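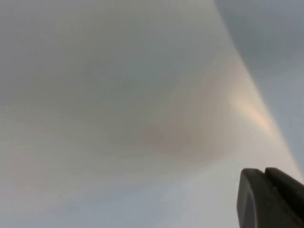 Bon, le fil que personne n'a réclamé : j'ai voulu me mettre au carnet. Le vrai, en papier, avec des pages qu'on tourne et un stylo qu'on perd. On est le 5 mai 2023 et j'ai à ce jour rédigé zéro ligne. Je déroule.

Tout part de février. Je fais le tri dans mes applications de notes et je découvre que j'en ai 841. Notes, pas applications. Encore que.

Échantillon représentatif : « penser au truc ». « Idée géniale !!! » (et rien en dessous). « 326 », tout seul, sans unité. Un code ? Un prix ? Le nombre de pages d'un livre que je comptais lire ? Si quelqu'un attend quelque chose de moi en rapport avec 326, qu'il se manifeste.

J'en ai donc conclu que le problème venait de l'écran. Jamais de moi, vous pensez bien.

Étape 1, acheter un carnet. Comptez trois semaines. J'ai lu des comparatifs. J'ai regardé un monsieur froisser du papier près d'un micro pendant vingt minutes. J'ai une opinion sur le grammage, maintenant, et je la donne à table sans qu'on me la demande.

Les finalistes étaient le Kandia (souple, élégant, prix d'un repas pour deux avec dessert) et le Rocha, dont la fiche produit parle d'un « compagnon de pensée ». J'ai déjà du mal à entretenir des relations avec mes compagnons de chair, je n'allais pas en plus décevoir un Rocha.

J'ai fini par prendre celui de chez Clotumwood, la papeterie en bas de la côte. Pages blanches. Ni lignes, ni carreaux, ni petits points. La vendeuse m'a demandé si j'étais sûr. J'ai répondu oui avec l'aplomb d'un homme qui dessine.

Je ne dessine pas.

Étape 2, le poser quelque part. On ne mesure pas à quel point un carnet a besoin d'une table. Le téléphone, vous l'utilisez debout, couché, dans l'ascenseur. Le carnet exige un plan horizontal, du jour et un minimum de tenue.

J'avais un bureau. Il est sous une pile de linge qui a désormais plus d'ancienneté que moi dans l'appartement. J'ai donc migré vers la table à petits carrés beiges, côté mur. J'avoue que je l'aime bien, cette table. On se croirait assis devant une grille de mots croisés dont on aurait effacé les définitions.

Ironie du sort : j'ai choisi des pages sans quadrillage pour être libre, et je les ai installées au milieu du plus grand quadrillage de la maison. Quand je baisse les yeux j'ai le blanc, et tout autour les carreaux, qui attendent que je me décide.

Étape 3, l'ouvrir. Il y a une technique ! On ne craque pas le dos d'un coup comme une brute. On rabat quelques pages d'un côté, quelques pages de l'autre, on lisse, on recommence, en allant vers le milieu. C'est Thulani Mkhize qui m'a appris ça et j'y ai passé une soirée entière. Soirée très satisfaisante. Productivité littéraire : nulle.

Malgré tout ce lissage, la page de droite continue de se relever vers le haut. La gauche est restée bien sage, couchée, docile. La droite a des ambitions.

J'ai essayé de la raisonner avec une tasse. Je déconseille la tasse. J'ai essayé le coude, mais alors on écrit avec quoi.

Étape 4, regarder le mur. Je ne l'avais pas prévue, celle-là, et c'est pourtant la plus longue. Quand on s'assoit devant deux pages vierges, on lève les yeux au bout de onze secondes environ, et en face il y a le mur.

Je connais ce mur par cœur maintenant. Il y a une griffure sombre qui descend en biais et se termine en petit crochet. En dessous, un trait plus court. Encore plus à gauche, presque au ras de la table, une vague tache grise. J'ai d'abord lu la griffure comme une virgule. Puis comme un hameçon. Un soir de grande détresse, comme un début de signature.

À bien y réfléchir, le mur est la seule surface de cette pièce sur laquelle il y ait quelque chose d'écrit.

État des lieux du manuscrit :

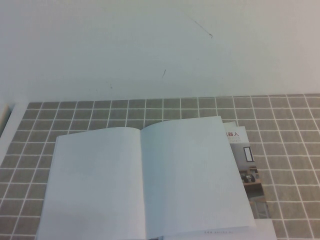

Obinna Danladi me répond aussitôt qu'il faut saboter la première page exprès, un gribouillis, une liste de courses, une trace de café, n'importe quoi, et qu'après ça le carnet cesse d'intimider. Il ajoute qu'il en a rempli 5 comme ça et que les premières pages sont toutes illisibles.

Obinna, je te remercie, mais tu sous-estimes ma lâcheté. J'ai bien pensé à la liste de courses. Seulement quel stylo ? Si je commence au bleu, je suis engagé au bleu jusqu'à la fin. Et puis « poireaux » en ouverture, c'est un parti pris.

D'ailleurs parlons du stylo. J'ai acheté un Beven, parce qu'il promet 800 mètres d'écriture. Huit cents mètres ! Au rythme actuel il sera transmis à mes petits-enfants, plein, avec le bouchon d'origine.

J'ai quand même testé le Beven. Au dos d'un ticket de caisse. Trois boucles et mon prénom. Belle glisse, rien à dire. Le ticket de caisse est à ce jour mon œuvre la plus aboutie.

On me demande en privé pourquoi je n'ai pas commencé par la deuxième page, pour contourner la difficulté. Mais j'ai fait mieux, je l'ai ouvert plus loin, en plein dans l'épaisseur. Double page, pas de première ni de dernière, aucune pression. Eh bien la pression a suivi. Il y en a juste deux fois plus à remplir.

Autre suggestion reçue : écrire la date en haut, « ça lance ». Je l'ai mise dans le premier message de ce fil et ça m'a lancé dans un fil. Donc la méthode fonctionne, sur le mauvais support.

Parce que oui, j'ai bien noté que je viens de taper tout ça sur un téléphone, d'une traite, les coudes de part et d'autre du carnet. Inutile de m'écrire pour me le signaler, vous êtes déjà plusieurs.

Bilan provisoire. Le carnet est très beau. Il sent bon. Il me fait asseoir à une table, dos droit, ce qui n'était plus arrivé depuis les impôts. Je regarde moins de vidéos de chiens le soir. Rien que pour ça, je ne réclamerai pas mon argent.

Mise à jour pour ceux qui suivent : Thulani propose de m'offrir un sous-main. Je décline, il me faudrait le choisir.

Deuxième mise à jour : 326, c'était le casier de la piscine. Mon bonnet y est sans doute encore.

Je vais aller noter ça quelque part.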